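Speaker notes, parent evening at Medina, 8th January

Slow down. You talk too fast when you're nervous, and you will be nervous.

Start with the hello

Thank Zulema Quiroga for the invite and for sorting out the Spanish handouts. Say my name, say I've been a school nurse for 14 years, say I have two teenagers of my own who would both rather eat gravel than have me talk about this in public. (Pause, let them laugh. If they don't, keep going.)

Tonight is about birth control and how kids get to ask about it. I'm not here to tell anybody what their family believes. I grew up in a house where the whole talk was a booklet left on my bed, and I love my mother dearly, but that booklet was mostly drawings of tulips.

What they ask me

Go through the real questions from the question box. We had 154 slips by June, no names on any of them. Read these out loud, in the kids' own words:

"Can I get the pill if my mom doesn't know"
"Do condoms expire" (yes! the date is on the wrapper, say it twice)
"Is it weird if I don't want to do anything yet"

Stay on that last one for a minute. We got a lot of those, and I don't think the parents expect it. I sure didn't. Somebody wrote that she said yes to a date because she'd run out of ways to say no politely, and I still think about her.

Privacy question WILL come up here. Don't try to do the law off the top of your head. The rules depend on the state and on what kind of visit it is, so point them to Afia's sheet on the back table. Afia Sulemana is happy to take the tricky ones after, she runs the teen hours at the clinic and knows this stuff cold.

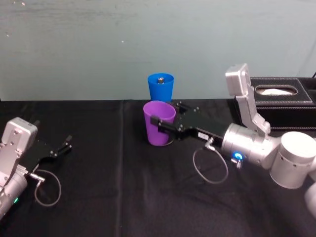 Talking at home

Car story goes in this part. My son asked me about emergency contraception at a red light, and I missed the green and got honked at by a bread truck. My answer was terrible. I said "why, what happened?" in a voice like a smoke alarm, and he shut right up for a month. What I wish I'd said: "Good question, want to know how it works?"

Then the basics, quick. Emergency pills work best the sooner you take them. They won't end a pregnancy that's already started. They don't protect against infections, and neither does the regular pill, so condoms still matter.

If Benjamín Alarcón is there with the dads' group, ask if he wants to tell the one about his daughter's health homework. Check with him first this time!

Questions

Leave 20 minutes at least. Hand out index cards for anyone who doesn't want to speak up. Hafiz has the pens.

Last thing before they go: clinic phone number on the board, and the next evening is in June, same room. Stack the chairs.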